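Sollwood House, residents' meeting
Minutes, 8 July 2025

1. Laundry. Clean clothes are still left on the beds and get mixed with other people's. It was agreed to fold them the same evening.

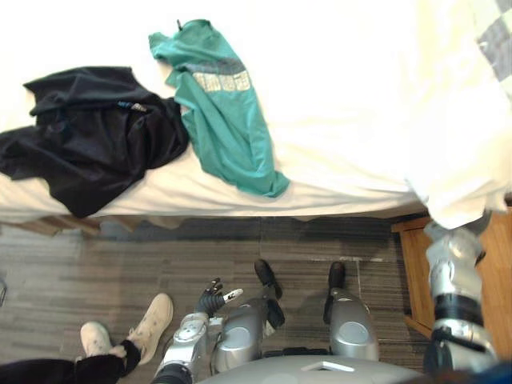 Dark items go on the left shelf, T-shirts on the right – no names on the shelf, only room numbers. Room 21 asked for more hangers. We will buy 20 from Jornora.

2. Sheets. White sheets will be changed every second Monday. Please take all clothes off the bed before.
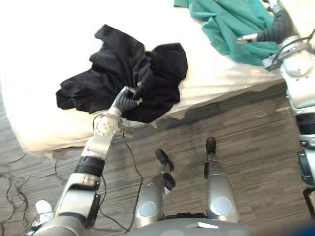
Item 1: black garment and teal cloth on the bed

3. Next meeting: to be decided.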